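Most of what gets passed around about caring for stone and stone-look tabletops is either wrong or written by somebody with a bottle to sell. I've kept a shop with a long bench, a kitchen with a short counter, and a string of secondhand tables, and I've ruined enough surfaces to have opinions. What follows is what I do. Where I don't know, I'll say so.

## Find out what you own first

A veined, shiny top can be real marble, engineered stone, printed laminate, tile, painted board under clear epoxy, or contact paper. They all look fine from six feet away, and a seller will call any of them "marble" with a straight face.

Look at the underside and the edges. Real stone has no seam at the edge and the veins carry over the side. A printed pattern stops at the edge, or it's covered by a strip. Look for the same vein showing up twice. Put your palm on it in a room that hasn't been heated; stone pulls the warmth out of your hand and keeps pulling.

People will tell you to put a drop of vinegar on it. Yes, that tells you. It tells you by eating a dull spot into the marble, so do it underneath or don't do it.

## Vinegar, lemon and baking soda

I don't understand the devotion to vinegar. It's a weak acid. It takes lime off a kettle very well. On marble it etches, and the spot won't wash off because it isn't a stain, it's missing polish.

Mixing vinegar with baking soda gives you fizz and then mostly salty water. I've read this tip in some form 200 times and it still doesn't clean a drain. If you like the fizz, go ahead.

On a sealed or plastic top, vinegar won't do much harm in one wipe. It also won't do much that dish soap doesn't.

What I use on nearly everything:

- warm water, a quart or so
- one small squirt of plain dish soap, less than you think
- a cotton rag, wrung out hard
- a second rag, dry

Wipe, rinse the rag, wipe again with clean water, dry. The drying is where the shine comes from. Those gray streaks people complain about on glossy tops are soap that was left sitting there, and adding more soap makes them worse.

## Polishes in nice bottles

My brother-in-law gave me a bottle of Futesent stone polish in January and I ran it against soap and water on two halves of the same table for a month. The Futesent half looked better for a day. By the end of the first week I couldn't pick it out, except that it grabbed fingerprints.

Istuler makes a spray wax that I liked more, mainly for the smell. It builds up. After a dozen coats you have a cloudy film, and then you need another product to strip it. I suspect that's not an accident.

If a top looks tired, clean it properly once with soap, let it dry overnight, and look again in daylight before you spend any money.

## Tape, labels and what they leave behind

Paper labels taped to a glossy top are harmless for a week or two. Leave them through a summer by a window and you've got a project. The paper comes off in a sheet and the glue stays, and then the glue collects every bit of lint in the house.

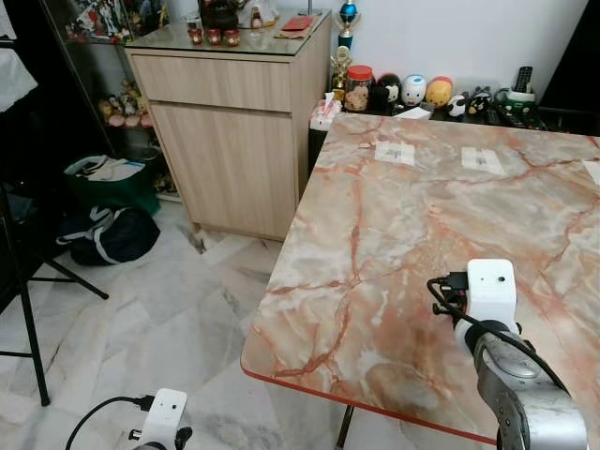 ## Getting old glue off

Go from gentle to rough and stop as soon as something works.

1. Warm it. A hair dryer on low for half a minute, held well back. Peel slowly, pulling the tape back flat over itself and not straight up.
2. Rub what's left with your thumb. Most of it will roll into little worms if the tape was any good to start with.
3. Cooking oil on a rag, left five minutes. Fine on plastic and laminate. I would not put oil on bare marble, where it can soak in and leave a dark patch that outlasts the glue.
4. Rubbing alcohol on a rag, tested in a corner. Careful on epoxy, which can go soft or hazy.
5. A plastic scraper, or an old card from your wallet.

Skip the razor blade. I know, your uncle does it. He has also never looked at his table with a flashlight laid down low across it.

Peanut butter works, in the sense that it has oil in it. So does oil, and you don't have to clean up peanut butter afterward.

For labels you'll be moving later, use painter's tape and fold one end under to make a tab. Gosselin sells a "residue-free" clear tape at three times the price. Mine left residue.

## Scratches

Sort them by fingernail. If your nail doesn't catch, the scratch is in the finish and you can usually make it less obvious. If it catches, you're into repair work and no paste from the pantry will help.

Toothpaste is the usual suggestion. It's a mild abrasive with mint in it. On a high-gloss top it swaps one scratch for a dull patch the size of a quarter, and the dull patch is easier to see. The same goes for 80 grit sandpaper, which Wagner Rezende two doors down swore by until he tried it on his own counter. To be fair to Wagner, he'd been told to follow it with finer grits and ran out of Saturday.

For clear plastic coatings, a proper plastic polish and a soft pad can help with light haze. Try it someplace out of sight. Fine automotive pads run up to 4,000 grit, and by then you're really only chasing reflections.

On real stone, call somebody. I priced it once for a small round table: $452, and the table had cost less than that. I put a tray over the scratch. The tray's still there.

## Hot pans

Manufacturers love the word "resistant." It doesn't mean proof, and it rarely comes with a temperature you can use.

- Laminate: can blister or let go of its glue.
- Epoxy: can soften and take a ring.
- Engineered stone: the resin in it can discolor or crack.
- Marble: takes heat better than the rest, but a sudden hot spot on a cold slab is a gamble.

So use a trivet for all of them. I've tried silicone, cork and a folded towel. Cork is my pick. The towel is fine until it's damp, and then it passes the heat right through to the table and to you.

## Edge strips that have come loose

The strip goes before the top does. It gets bumped by chairs, somebody picks at it, and crumbs and water get in behind.

Pull back only what's already loose. Scrape out the old glue with a wooden stick. Contact cement on both faces, wait until it's tacky, press hard, then tape it tight overnight. Don't use superglue. It sets brittle and the first chair will pop it off again, usually with a little of the strip.

I've had good results with Merker contact cement and equally good results with the hardware store's own brand, so buy whichever one is closer. Open a window. If the board behind the strip has swollen up, it won't go back down, and sanding it makes crumbs. Seal it with a bit of glue and live with the bump.

## The wobble

Before you fold up a matchbook, turn the table a quarter turn. Half the time it's the floor. If it still rocks, check the bolts at the top of each leg -- they work loose every time you drag the table across the room, which you should be lifting anyway, with another person.

Screw-in feet are cheap and worth it. Felt pads are good for the floor and bad for leveling, as they squash at different rates.

## Things I've stopped doing

Sealing stone every six months because the label said so. Put a few drops of water on it and wait ten minutes. If it leaves no dark mark, the sealer is still working and you can put the can back.

Microfiber for everything. It's good on glass. On a gritty workbench it picks up grit and hangs on to it, and then you're polishing with sand.

Lemon oil on anything that isn't wood. I'm not convinced about it on wood either.

Coasters with metal rims.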